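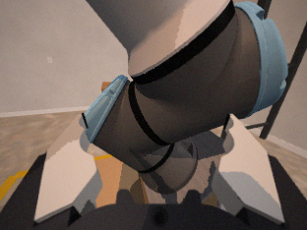 Wrist camera, fingers open, floor tape off to the left.

Arm build tips, Skirndale workshop page

Quick notes from the block sorting arm. Sim first, then the bench. Written between jobs so excuse the spelling. Newest stuff is mixed in with the old, sorry, will sort it out in December maybe.

Before you buy anything

Build the room in the simulator first. Table, wall, shelf, floor tape, the lot. We use Ulura, whatever you have is fine. Takes an evening. Saves drilling holes in a good tabletop twice.

Put the baseboards in. Sounds silly. A baseboard and a tape line give your eye something level when the wrist camera is at a funny angle, otherwise it's all gray wall and you can't tell which way is down.

Measure the real table, don't use the number off the catalog. Ours was 9 mm shorter than listed. Enough to put the clamp in the wrong place.

Model the table top as thick as it really is. The fingers care about the height of the top, and a thin stand-in will have you crashing the tips on day one.

Camera on the wrist

Route the cable before you mount the camera. Leave a loop at the wrist. Swing every joint all the way both ways by hand, power off, and watch the loop the whole time. Then zip ties.

Check the view with the arm folded up as well as reaching out. Folded up you get a face full of arm. Fine for parking, useless for finding blocks, so don't let the software look for anything until the wrist is pointing down at the table.

You want both fingertips in view. Always. If one tip drops out of the picture you'll be guessing at which side is going to touch first. Tilt the bracket, a washer under the back screw does it.

Lens cloth on a hook by the bench. Not in the drawer.

Sawdust gets everywhere. Cover the camera when someone is on the table saw, a sandwich bag and a rubber band is plenty.

Light

Biggest time waster of the whole build. Shadows. The arm throws its own onto the table, and they have hard points and odd curves, and a dark blue cube sitting near one of those is not much to look at from above.

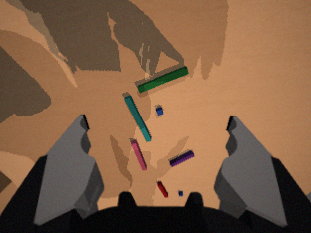

Straight down on the test pieces, fingers wide. Shadows top and left.

What helped:

Two lamps beat one. One each side, both higher than the elbow. Softens the edges.

Parchment paper over the lamp. The kitchen kind. Only on cool LED lamps, not on anything that gets hot!! Clip it well away from the bulb.

Do your color picking twice. Once on a piece in full light, once on the same piece in shade. The same teal bar can read as two different colors end to end if a shadow edge crosses it. Write both values down, use the range between.

Don't pick a table color close to any of the pieces. Orange-ish wood and a red block in shade, not great. Not terrible either. If you can live with a gray mat, use a gray mat. We didnt.

Turn the shadows ON in the sim even though it runs slower. With them off everything works beautifully and then you go to the bench and nothing does.

Test pieces

Bars and cubes, different lengths, painted. Scrap from the offcut bin is fine, cut square, knock the corners off with sandpaper. Matte paint. Gloss gives you a white streak that moves when the arm moves.

Small ones are the hard ones. Get the tiny cubes working last or you'll lose heart.

Vary the angle. Everyone lines the pieces up neatly, it's a habit. Drop them from a cup and leave them how they land. Then nudge apart anything that's stacked, stacking is a job for later.

Leave finger room. If two pieces lie closer together than the thickness of a finger, go for the outside one first.

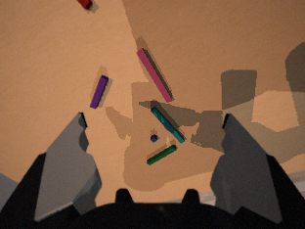
Grab bars across the short way, at the middle. Off center they swing when you lift and knock the neighbors. Long ones worst.

Open the fingers wide for the approach, then close to 30 mm over the piece, then go down. Dropping in wide open looks safe but the finger backs sweep a lot of table. Ours kept clipping whatever was next door.

Come down slow for the last 40 mm. Full speed before that, it's fine, nothing there to hit.

Pads on the fingertips: check them every session. Press a fingernail in. If it doesn't spring back, change it. Bicycle inner tube and contact cement makes a decent pad and the tube lasts for years of pads. Rough up the finger with 120 grit first or it peels.

Black pads on gray fingers are handy btw, easy for the camera to find the tips.

Gripper and joints

The Budaser kit screws are soft. Swap them for hex heads before you round one off. Proper driver, not the one out of the furniture bag.

Blue threadlocker on the wrist, a dot, not a flood. Nothing on the cap screws, you'll be in and out of those all month.

Paint marker line across every joint at the home position. When it gets lost (it will) you can put it back by eye and save the recalibration.

Fingers not closing evenly? Nine times out of ten a linkage pin has worked out. Push it home, add a clip.

Parking. Send the arm up and away over the back edge of the table when it's not working, fingers empty and open. Never park it holding something. Power goes, piece drops, or the springs take a set, either way bad.

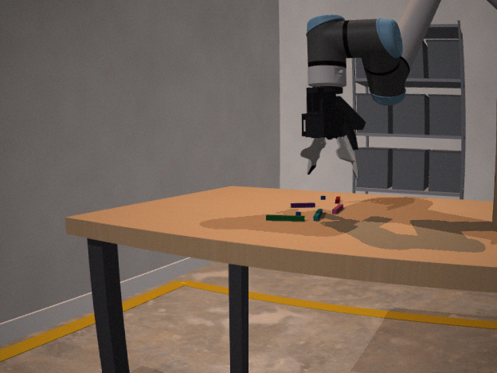 Shelf and bins

Bins all one kind, all one color. Jafri does plain gray ones and they stack. Mixed lids will drive you nuts.

Shelf behind the table, but work out the swing first. Elbow needs more space at the back than you think. Move the arm through its whole path in the sim with the shelf in place, then add a hand's width. THEN screw the shelf to the wall. And do screw it, a full metal rack tips easier than it looks.

Heavy stuff bottom row. Spare motors, clamps, the power brick. Top row for pads and tape.

Label the front and the inside. Front labels fall off.

Floor tape

Yellow tape for the keep-out line. Sweep, wipe with alcohol, let it dry, then tape. Press it down with a block of wood, hard, esp. the corners. On old mottled concrete it lifts after a few weeks if you skip the wipe.

Feet stay outside the line when the power is on. Stop button outside it too, where you can slap it without leaning in.

Keeping count

Cheap habit, write down every pick. Got it, dropped it, missed it, which color. Notebook on a string. We're at 2,686 and the notebook is how we found out purple was the problem and not the gripper (color range too narrow, see Light).

Save the settings file under a new name every time you change something. Name it for what you changed. "final2" tells you nothing in a month.

Odds and ends

Ears: the motors are quiet, the shop isn't. Muffs on.

Long hair tied back, sleeves up, no lanyards near the wrist.

Unplug before reaching in for a stuck peice. Every time.

Spare fuse taped inside the lid of the control box. Put a new one there when you use it.

Coffee goes on the other bench.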